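Cloth and Everyday Life
Handout 6: Why cloth creases, and why it hangs the way it does
Fotis Kokkinos, Stemton College

Welcome back to my favourite topic of the whole course! Up to now we have looked at where fibres come from and how yarn is spun. This week we get to the part you can feel with your hands: what a finished piece of cloth does when you drop it, fold it, sit on it or leave it in a heap overnight. Please bring something crumpled to the seminar in room 139. An old shirt is perfect, and so is a tea towel.

Start with the fibre

Cotton and linen are made mostly of cellulose, which is built from very long chain molecules lying side by side. Where the chains run close together they are held by hydrogen bonds, and those bonds are what make a cotton crease possible. Bend the fibre and some of the bonds on the bend are pulled apart. Leave it bent and new ones form in the new position, so the fibre now "thinks" that the bent shape is its proper shape.

Water speeds the whole business up. It slips in between the chains in the looser parts of the fibre, breaks the bonds and lets everything slide. When the water leaves, the bonds form again wherever the chains happen to be lying. A cotton sheet dried in a ball will keep a very good memory of the ball, and a sheet dried flat on a line will be nearly smooth. Ironing is the same trick done on purpose, with heat, water and pressure all at once. I love this, because it means that anybody who has ever damped a shirt before ironing it has been doing polymer science (and doing it rather well).

Wool is different. It is a protein, its molecules are coiled, and the fibre itself has a natural wave called crimp. All of that gives it spring. Hang a wool jacket in a steamy bathroom and many of the creases will drop out on their own.

Polyester takes up very little water, so washing hardly troubles it, but it softens with heat. Crease it hot and let it cool while creased and you have made a pleat that may last as long as the skirt does. Makers use this deliberately. The rest of us tend to find out by overloading the tumble dryer.

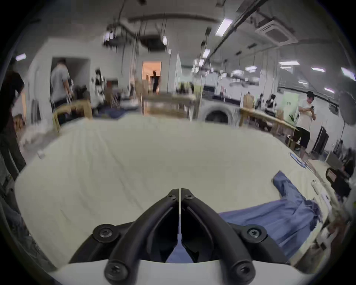 Then look at the weave

Two cloths made of exactly the same yarn can behave like strangers. In a plain weave each thread goes over one and under one, so the threads are pinned in place at every crossing. They have nowhere to move when the cloth is bent, and the fibres have to take the strain themselves. Plain weaves therefore crease readily. A twill, such as denim, has longer floats and fewer crossings, so the threads can shuffle a little. A satin has longer floats still, and that is a large part of why it feels so fluid.

Knitted cloth is made of loops. Pull it and the loops change shape long before the yarn has to stretch, which is why a T-shirt forgives you for stuffing it in a bag and a plain linen shirt never will.

Finishes matter too. "Easy care" cotton has usually been treated with a resin that ties neighbouring cellulose chains together with stronger links, so they spring back after bending. The price is some loss of strength, and a slightly stiffer feel when new.

Drape

Drape is the word for how a cloth falls under its own weight. The lovely thing about cloth, compared with paper, is that it can curve in two directions at once. Lay a sheet of paper over a ball and it buckles into sharp points. Lay a soft cloth over the same ball and it settles into rounded folds, because the threads can turn slightly against each other at the crossings. This is called shear. You can feel it by holding a handkerchief at opposite corners and pulling: the little squares of the weave become diamonds.

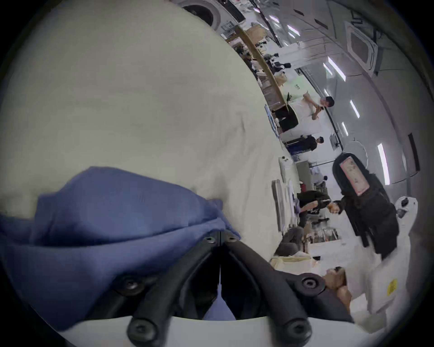 The usual laboratory test for all this is wonderfully simple. A round sample is placed on a smaller round stand so that the edge hangs over freely. A light throws the shadow of the hanging cloth on to paper, and you compare the area of the shadow with the area the cloth would cover if it were perfectly stiff. A limp cloth gives a small, frilly shadow. A stiff one gives a big, nearly round shadow. We have a drape stand in the workshop, on the shelf marked 805, and you are welcome to borrow it.

Try to guess the results before you measure. I have been doing this for 11 years and I still get the heavy silks wrong!

Weight and bending stiffness pull against each other here. A heavier cloth has more weight to drag it down, but its thicker yarns also resist bending. Tailors deal with this by choosing the direction of the cut. Cloth hung along the warp drops straight, while cloth cut on the bias, at 45 degrees to the threads, shears under its own weight and clings and swings.

A quick test at home

Take any garment by two corners and let the middle sag. Watch where the folds start. They nearly always run out from the points where it is held, since that is where the load enters the cloth. Now move your hands apart until the top edge tightens, and see how many of the folds vanish and which ones stay. The ones that stay are creases set in the fibre. The ones that go were only drape.
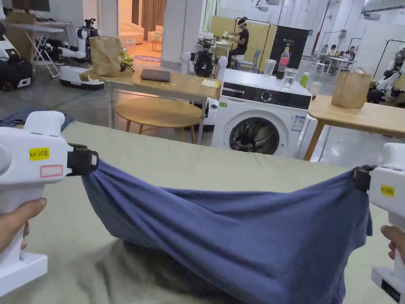
A blue-grey garment held out between two corners, its middle sagging in a wrinkled arc.

Do this with two garments of different cloth and make a quick sketch of each. Pencil is fine. I am far more interested in where you put the fold lines than in how pretty the drawing is.

Reading and work to hand in

Vigfúsdóttir, Thread and Fold, the chapter on bending and recovery. The diagrams of the loop structure are especially clear.

The Flekivlow mill sample book, kept at the library desk. Compare the plain weaves with the twills, and do handle them.

Grustaris fabric cards, set B. Sort them by drape with your eyes shut, then check the fibre content on the back.

Hand in your two sketches with one page of notes by Dec 18, 2020. Say what each cloth is made of, how it is woven or knitted, and which creases stayed when you pulled it tight. If the care label has been cut out, write "unknown" and tell me what your fingers think it is.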